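The Man Who Reads the Instructions

Mingxuan Guo has spent eleven years writing the folded sheets of paper that most of us throw out with the box.

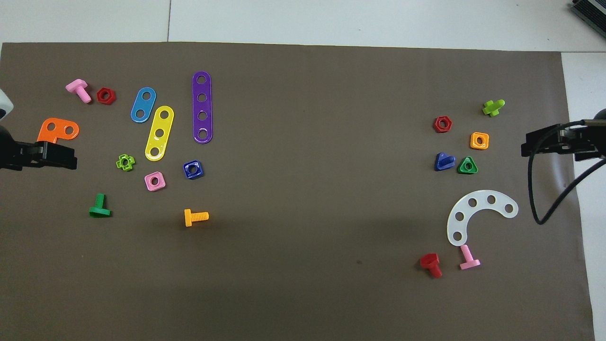

According to Guo, the worst word in any manual is "simply." He has removed it from 765 documents and says he would do it for free, though he would rather his clients didn't hear that. "If it were simple, you wouldn't have opened the manual. You're already on your knees on the floor with a part left over. And then the paper says simply."

We met at Hivellow, a coffee place near his apartment where the door says PULL and has to be pushed. Guo picked the table facing it. Over the next hour he watched a good many people walk into the glass, with what I can only describe as professional interest.

He got into the work by accident. He had been hired by Vuven, a maker of flat-pack shelving, to answer the phone, and the phone was mostly people crying about step five. He rewrote step five on his lunch break. "I moved one sentence. It used to tell you to tighten the screws, and then the next line told you which way the panel should face." The calls about step five dropped off. The calls about step nine, he says, picked up nicely.

These days he freelances. Toys, lamps, a bread machine, a baby gate he still refuses to discuss. His longest job was a tent from Jorunura whose first draft ran to 40 pages, including a full page on the company's feelings about the outdoors. He got it down to 5. The page about feelings survived, in smaller type.

I ask him about manuals with no words at all, the kind with a bald little figure pointing at things. He sighs. "People think pictures are universal. I tested one with an arrow that curved. Half the room turned the part. The other half turned the whole table around." He has a folder of these drawings at home and brings it out for guests, which may be why he mentions not having many guests.

His method is to hand the draft to somebody, sit in a corner and keep his mouth shut. The second half is hard for him. His sister has built the same stool for him so often that she can do it during a phone call, and so she has been let go as a tester. "She's no use to me now. She knows too much." She has kept the stools.

Does he read other people's instructions? Always, and all the way through, including the warnings. A hair dryer he bought in September had 110 of them, one of which advised against using it while asleep. "Somebody wrote that at a desk," he says. "I think about that person a lot."

His next project is a board game called Ye, and the rules are giving him trouble. The designer explains it beautifully in person - waving, mostly - and Guo can't find a way to get the waving onto paper. He has asked for another month.

On our way out he stopped at the door, took a pen from his jacket and looked for a while at the word PULL. Then he put the pen back and pushed.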